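Section 2: Your First Batch on the Mandix

Welcome to the fun part! Your Mandix is unpacked, rinsed and standing on something flat (if it isn't, go back to Section 1 for a minute – we'll wait). From here you're going to make a small batch of Nutness, our toasted hazelnut brown ale, using the kit packed in the lid of your box. It's a forgiving recipe with loads of flavor, and it teaches you every button on the machine.

What you need

Mandix brewer with the mash basket fitted
Nutness grain bag, hop packet and yeast sachet
Dronder fermenter, 2 gallon, with lid and airlock
No-rinse sanitizer
A long spoon and a pair of clean scissors
Tap water that tastes good to you

Mashing

1. Fill the kettle to the lower line with cold water. Don't go by eye from above. Crouch down and read the line level with the water.

2. Plug in, press MODE until MASH lights up, and hold START until it beeps. The Nutness program is stored as number 708. Dial it in with the arrow keys and press START again.

3. When the display reads ADD GRAIN, pour the grain in slowly with one hand and stir with the other. You want oatmeal, with no dry lumps hiding at the bottom. The smell at this point is terrific – toast, cocoa, a little brown sugar.

4. Put the lid on and leave it alone until the second beep.

Caution: The outer wall gets hot during the mash and hotter still during the boil. Lift the basket only by its two handles, and wear dry oven mitts.

5. Raise the basket, turn it a quarter turn and rest it on the lugs. Let it drip. Squeezing the grain gets you a bit more liquid and a rougher, tea-like taste, so skip it this time.

Boiling

6. Set the drained basket in the sink and press BOIL. Stay close for the first few minutes! Foam climbs fast, and a quick stir knocks it back.

7. Add the hops when the display says HOPS 1. There is only one addition in this kit; if the display asks for HOPS 2, press SKIP.

8. At the final beep, switch to CHILL and connect the hoses as shown on the card. Cold water goes to the blue fitting.

Note: If the display shows E9, the pump is dry. Turn the machine off, check that the drain valve is closed, and restart. Your program picks up where it left off.

Fermenting

9. Sanitize the Dronder, its lid, the airlock and your scissors. Anything that touches the beer from now on has to be sanitized, and that includes the spoon.

10. Drain the chilled wort into the fermenter from a little height so it splashes. Yeast loves the air it picks up on the way down.

11. Sprinkle in the whole yeast sachet, snap on the lid, and fill the airlock halfway. Find it a dark spot at a steady room temperature. A closet is great. Start on a Thursday evening and you'll have bubbles to show off over the weekend.

12. Wait two weeks. Peeking through the lid window is fine, opening it is not.

Bottling and chilling

13. Bottle with the priming sugar drops, one per bottle, and leave the bottles upright at room temperature for another two weeks.

Caution: Use only bottles made for carbonated drinks. Never bottle while the airlock is still bubbling.

14. Move the bottles to the refrigerator, standing up, the day before you want to drink them. Keep them out of the freezer compartment, even for a quick chill, as frozen beer can burst the glass.
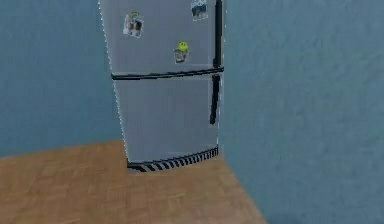 15. Pour gently in one go and leave the last half inch behind with the yeast. Let the glass warm for a few minutes and the hazelnut really comes through!

Going further

Once you've got Nutness down, try the Medeiros coffee porter kit. It runs on the same steps with 200 extra grams of dark grain, plus a cold-steeped coffee addition on bottling day. Instructions are in Section 3.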